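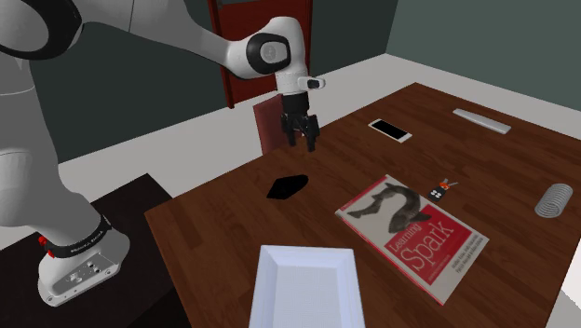 Written rules before written code

Interview, December 2020

Ikhsan Kwok maintains the internal practice document for simulated manipulation work at Tarigan, in the Orkthorpe office. The document runs to 78 clauses. It covers how a tabletop task is set up in software, how a run is logged and what may be claimed afterwards. The first version had eight clauses and was issued in August.

Kwok describes the growth as unplanned. "Each clause is there on account of a dispute. Two people ran what they called the same task and got different results. When we compared the files, the start pose of the arm was different, or the table friction was different, and neither had been written down."

The section most often consulted is the one on object sets. A set must mix outlines and thicknesses. Kwok gives a smartphone, a paperback, a key fob and a coil spring as a typical spread. "A phone lying flat gives the fingers very little to close on. A spring is rounded and will roll if the contact model allows it. If everything on the table is a cube, the result applies to cubes."

Spacing is also regulated. Objects in a first-stage layout are to be placed with open table between them, and crowded layouts are reported under a separate heading. Kwok says this was resisted by the planning group, who wanted a single figure. "A single figure was what caused the trouble. A grasp with clear space on all sides and a grasp beside an obstacle are separate tests."

The arm model must match a named product, with joint limits taken from the manufacturer's published data. The document does not allow limits to be widened to make a motion succeed. It also requires the base and the work table to be modelled as separate bodies where they are separate in the laboratory, and the height difference between them to be measured and entered.

On the starting position, clause 2 states that the gripper shall be open, empty and clear of all objects before the clock starts. Kwok regards it as the least controversial line in the text and the one most frequently broken. "People begin from wherever the last run stopped. The arm is then already half way to the object and the time looks very good."

A layout must be run 80 times before a success rate is quoted, with the random seeds stored alongside the log. Failed runs are kept. Runs that stop through a software fault are listed separately and are not removed from the record without a second signature.

Tarigan exchanges scene files with Bonetti, and the two firms have agreed a common naming scheme for surfaces and trays. A checking tool called Stamier reads each file and rejects it if a mass, a friction value or a unit is missing. It does not judge whether the values are sensible. "That remains a reviewer's job," Kwok says. "Stamier will accept a paperback that weighs as much as the table, provided the unit is given."

Asked whether a pass in simulation should count towards approval on hardware, Kwok is definite. "No. It permits you to book the hardware. The risk assessment, the speed limits and the stop test are done again from the beginning, with the real arm."

The next revision will deal with lighting and camera placement, which the current text leaves to the author of the scene. Comments from both firms are being collected against the draft, clause by clause.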